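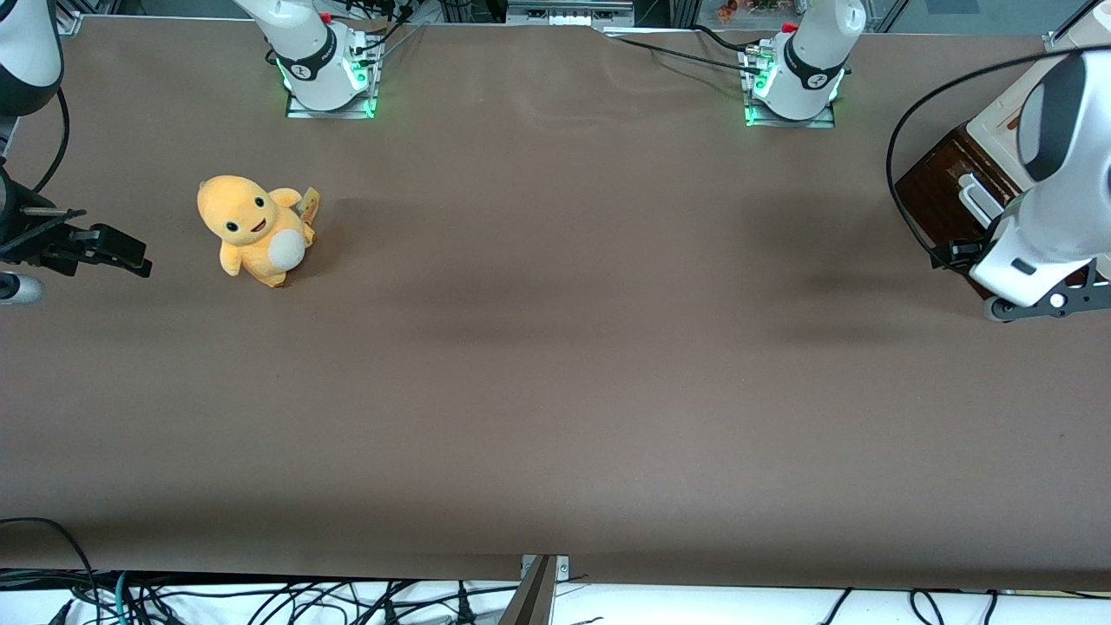

First frost of the year on the Erenar road this morning, and I have never been so happy to be crawling along at 30 km/h! After the mess we had last October, when black ice closed the hill for most of a day, the shire finally put in the new warning signs — the ones that light up when the road surface gets down to 2 degrees. They were on when I came over the top at half past six, big amber letters, and every single car in front of me slowed down. Every one!

I know it's only a sign. But I've driven that hill in the dark for years (Dudek side to the Gonivov turnoff, mostly with a cold coffee) and it felt like a different road. The gritting truck had already been through as far as the bridge, too.

They're talking about a second pair near the quarry bend before winter's out. Yes please! If you use that stretch, the shire is taking comments until the end of the month, so send them a line. I've sent mine.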